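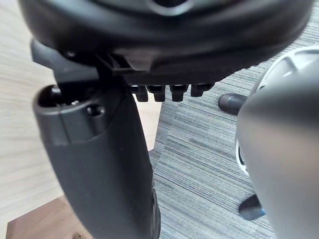

**Skimgate: two-player toll rule, does anyone play it as written?**

**mossy_pawn**

Played Skimgate with my wife last night, second time for us. Page 8 says that with two players the Barelholm toll goes to the bank, and page 11 says a toll always goes to the player with the most barges in that town. We used page 11 and the game was over fast. I owned Barelholm by the third round and she had no way to move grain past me without paying.

Which one is right? We have the first printing from Weerasinghe.

**tollkeeper_1135**

Page 8. Specific rule beats general rule. It's the same in the second printing, they only fixed the typo in the barge costs.

**gravelbox**

I don't agree. Page 8 is in the setup section and it's talking about the first round only. Read the sentence before it. After that you go back to page 11.

If the toll goes to the bank all game, there's no point in putting more than one barge in Barelholm, and then the whole north side of the map sits there doing nothing.
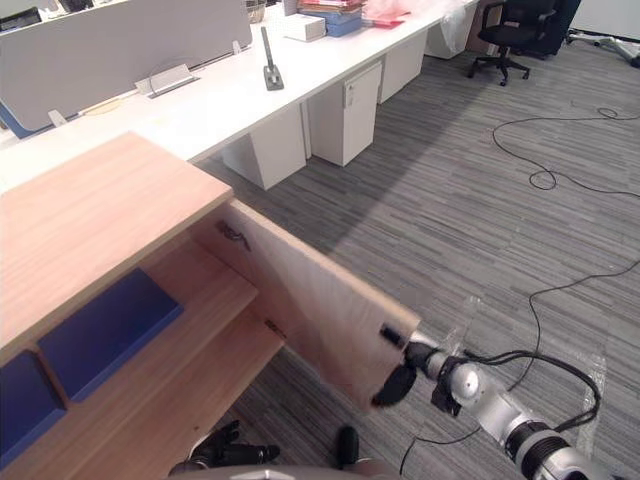 *Last edited: 2021-09-11*

**tollkeeper_1135**

I read the sentence before it. It says "during setup and after." The "and after" is the part people skip.

The north side is fine. You still want Denemstead for the lumber contracts, and you have to go through Barelholm to get there. We've never had a game where the north got ignored.

**mossy_pawn**

OK, my copy doesn't have "and after." It just says "during setup." So maybe the printings are different?

**tollkeeper_1135**

Then I was wrong about the typo being the only change. Mine is the second printing.

**quiet_meeple**

We use a house rule at our place. The toll is split, half to the bank and half to whoever holds the town, rounded down. It slows the leader without making the town useless.
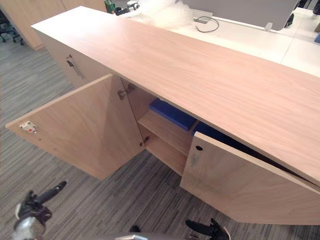 The other thing we changed is the end of the game. With two players we stop at 100 coins and not at the last contract card, and it cuts out the part where one person is just shuffling grain back and forth waiting for a card.

**gravelbox**

I'd try the split toll. I wouldn't touch the ending. The last few contracts are where Denemstead pays off, and if you stop at 100 you never see them. Might as well leave that town off the board.

**quiet_meeple**

It still pays if you go there early. We just don't like a two hour game with two people.

**mossy_pawn**

Tried it tonight with the toll to the bank all game. Much closer, she won by one contract. Going with page 8 for now and will try the split next time.

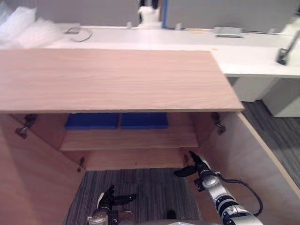
*Blue boxes in the open cabinet.*

**gravelbox**

Fair enough. I still say it's a first-round rule in your printing, but if it plays better, play it that way.

**cardboard_ferry**

Does the expansion from December change any of this? I haven't opened mine.

**tollkeeper_1135**

No, it only adds the coast map. Tolls aren't mentioned.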